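## Plaits, puffs and drips: the July bakes

What a lovely response to the June note about the summer theme! I asked for bakes with "a bit of shape to them" and my inbox filled up with plaits, twists, puffs and one very ambitious swan. So this month I'm going through the ones that came up most often, with the things I wish I'd known when I first tried them, and there's a bit at the end about plates and tubs for anyone coming over to Purkham for the tea.

**The plait**

I'll start with bread because it's my first love. A plaited loaf looks like a great deal of work and it's really just a decent enriched dough and a bit of patience. My usual batch is 550 g of strong white flour (I get mine from Cronin in the big paper sacks, and I do go through them), one sachet of yeast, two eggs, a good lump of soft butter, a spoonful of sugar, salt, and enough warm milk to bring it together. It should be softer than you'd like. If you can knead it without any of it sticking to your hands, you've probably got too much flour in, and the strands will fight you when you roll them out.

Let the dough rest between rolling and plaiting! I roll each strand halfway, cover them all with a tea towel, make a cup of tea, and then go back and roll them to full length. They stretch like a dream the second time. Start the plait in the middle and work out to one end, then turn it round and do the other. You get a much more even loaf that way, fat in the middle and neat at both ends, where starting from the top always gave me something like a carrot.

For the swirl of colour that so many of you asked about, there are two ways. You can brush each strand with a filling before you roll it up (cinnamon, cocoa, blackcurrant jam if you're brave), or you can take a third of the dough away early on and colour that part separately. The jam version leaks. I love it anyway. Line the tin well and eat the leaked bits off the paper while they're still chewy, they're the best part.

Carol Dobson in Fadport wrote in with a tip I've already pinched, which is to egg wash twice: once as soon as the plait is shaped and again just before it goes in the oven. The second coat gets into the creases that have opened up as it rises, and you don't end up with those pale stripes down the sides. Thank you, Carol, my last loaf was a beauty.

**The puff**

Choux frightens people and I do see why. It goes through a stage where it looks like mashed potato, and then a stage where it looks like scrambled egg, and you have to hold your nerve through both. Cook the paste in the pan until it leaves a thin skin on the bottom, tip it into a bowl, and let it cool properly before the first egg goes anywhere near it. Add the last egg a dribble at a time. You may not need it all. When the paste drops off the spoon in a slow V, stop.

The crackly top is called craquelin and it is the most satisfying thing in the whole of baking, in my opinion. It's equal weights of butter, brown sugar and plain flour, mashed together, rolled thin between two sheets of baking paper and put in the freezer until it's stiff. Cut out little rounds, set one on top of each piped blob, and in the oven it melts over the bun and splits as the choux swells underneath. It also helps them rise evenly, so if yours usually come out with a shoulder on one side, do try it.

I get 12 good-sized buns from a two-egg batch with a bit of scraping of the bowl. Don't open the oven door early. When they're a deep gold, poke a hole in the bottom of each and put them back in for a few minutes to dry out. Fill them on the day and no sooner, or all that lovely crackle goes soft.

**The twist**

Cream horns seem to be having a moment and I am delighted. I've got a set of metal moulds, bought from the church sale in Flendale, but you can make your own from foil folded over an ice cream cone. Cut ready-rolled puff pastry into long strips, brush one edge with water, and wind from the point upwards, overlapping a little each time. Finish with the loose end underneath, or it will spring up in the oven and wave at you.

If you'd like darker ridges, dust the strips with cinnamon sugar before you wind them. It catches on the raised edges and gives you a stripe that follows the spiral all the way up. Simple straight twists work with the same trick and need no moulds, and small children are very good at them.

**The drip**

And then cake. I've had more messages about chocolate drips than about everything else put together, mostly from people whose drips ran straight down and made a pond on the board. It's nearly always temperature. The cake wants to be cold, straight from the fridge, and the chocolate wants to be only just warm. I melt dark chocolate with the same weight of double cream, stir it smooth, and leave it until a drop on the back of a spoon slides a little way and stops. Do one test drip down the back of the cake. If it races to the bottom, wait five minutes. If it clings at the top in a fat bead, warm the bowl again very gently.

Do the edges first with a teaspoon, nudging a little over at a time, and flood the middle afterwards. Vary how much you push over, so you get long ones and short ones. Once it's set you can pile the top with fruit, and blueberries are my favourite as they keep their shape and don't weep into the chocolate like strawberries do. Dry them thoroughly first!

For slices, use a long knife dipped in hot water and wiped between every cut. Yes, every cut. It's a bore and it makes all the difference to those pale sides.

**Coming over to Purkham**

The tea starts at 6 in the evening and there's plenty of room on the tables. A few practical things. Please put your name on the bottom of anything you want to take home again, plates especially. Last summer's box of left-behind lids is still in my hall and I would dearly love to be rid of it. Bring your own serving knife if you've made something that needs slicing. Cards with the ingredients on would be a great help, and please write nuts, eggs and milk in big letters.

Travelling with bakes deserves a word too. Plaits are sturdy and can go in a clean pillowcase. Choux should travel empty, with the cream in a separate tub and a piping bag in your pocket. Drip cakes go in the footwell, never on a lap, and whoever's driving should take the Fadport roundabout as if there were a sleeping baby in the car. 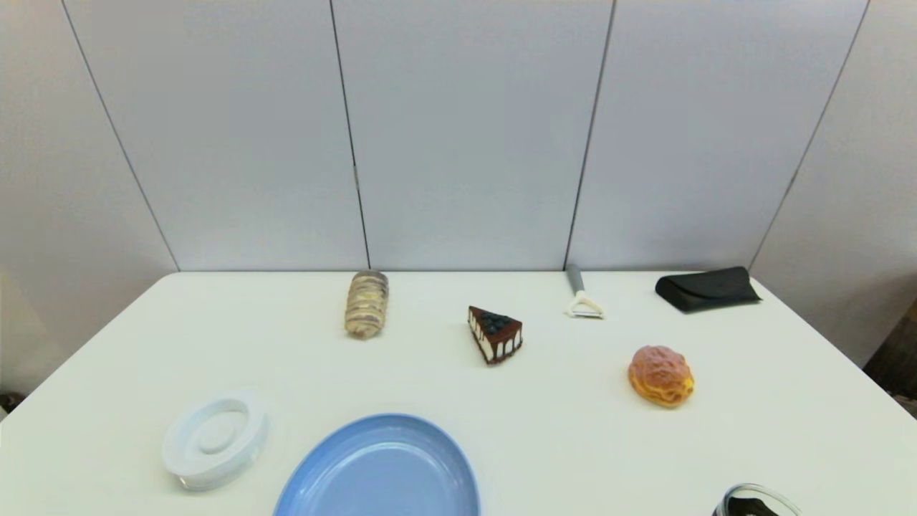
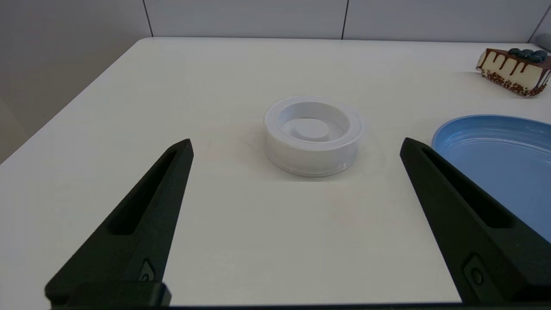
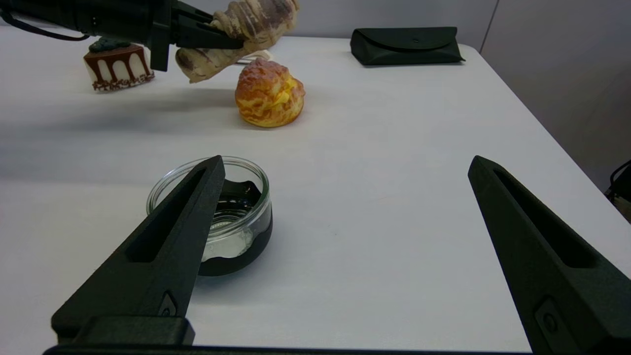

Choosing what to put next to what is half the fun of a tea table, and I'd urge you to think about it before you bake. A whole table of sponges is nice to eat and rather dull to look at, but a few different shapes and crusts make people stop and lean in. I'm very fond of plain white underneath, as you get to see all the browns properly. Look at the plaited roll in the first picture, with its darker streaks running along the twists, and then at the puff in the last one with that craggy golden-orange top. Quite different, and they'd be lovely side by side. The slice with the berries is the one I'd aim for if you're practising drips, with the chocolate coming down the pale sides in separate streaks and plenty of cream colour left showing between them.

A bit of coloured crockery goes a long way as well. Light blue is a gift to anything golden, and I'd put choux on it every time. Wide-mouthed jars are handy for spoons, and round plastic tubs with good lids are what you'll want at the end when everybody starts sharing out the leftovers, so do bring a spare if you've got one.

We raised 2,000 pounds over last year's teas, which paid for the new oven at Purkham, and it's a joy to use. It does run a touch hot at the back, so turn your trays halfway. If you'd like to warm something through on the night, let me know by email beforehand and I'll keep a shelf for you.

Next month is savoury. I'm already dreaming about cheese straws, and Carol has promised to write up her onion loaf. Send me your questions about pastry before then, and please, could whoever made the swan send me the template for the neck?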